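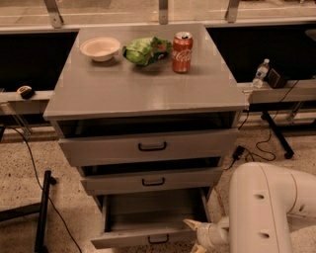

How to Check a Reality TV Rumor Before You Post It

These steps are for people who run small recap blogs or fan accounts. They assume you have a claim about a cast member, such as a secret wedding or a firing, and want to know if it is safe to repeat. The worked case is Mastolside, season 2, and the claim that Maeve Gilmartin had left the show.

1. Write the claim as one sentence. "Gilmartin has quit Mastolside" can be checked. "Big drama on set" can't.

2. Find the earliest post. Search the exact wording in quotes and sort by oldest first. Open each result and follow its link back until the links stop. In our case 38 posts led to a single comment on the Wemlow fan board, left at night by an account with no other activity.

3. Count sources, not posts. Sites that copy each other are one source. If two sites share a typo or an odd phrase, treat them as one.

4. Check the dates against the filming schedule. Most seasons wrap months before they air. The comment said Gilmartin walked out in November, but the cast had finished filming by then. A claim can still be partly true at this stage - note the conflict and go on.

5. Look for a record. Marriages, divorces and court cases usually leave one, though access depends on the county. Match the full name and at least one other detail, such as age or town. A name alone is not a match.

6. Read the cast member's own accounts. Save a screenshot with the time showing. An unfollow is not proof of anything and should not be reported as such.

7. Ask for comment. Write to the publicist, state the claim in full and give a deadline. Fiachra Cullinane, who handles press for the show, answered our email in 9 hours and said Gilmartin was under contract for the next season.

8. Choose a label. Use "confirmed" only with a record or a named person. Use "unconfirmed" if you have one unnamed source. If you have only copies of a comment, don't post.

If you have already posted, put the correction at the top of the same page and keep the old address. Deleting the page leaves the copies standing with nothing to correct them.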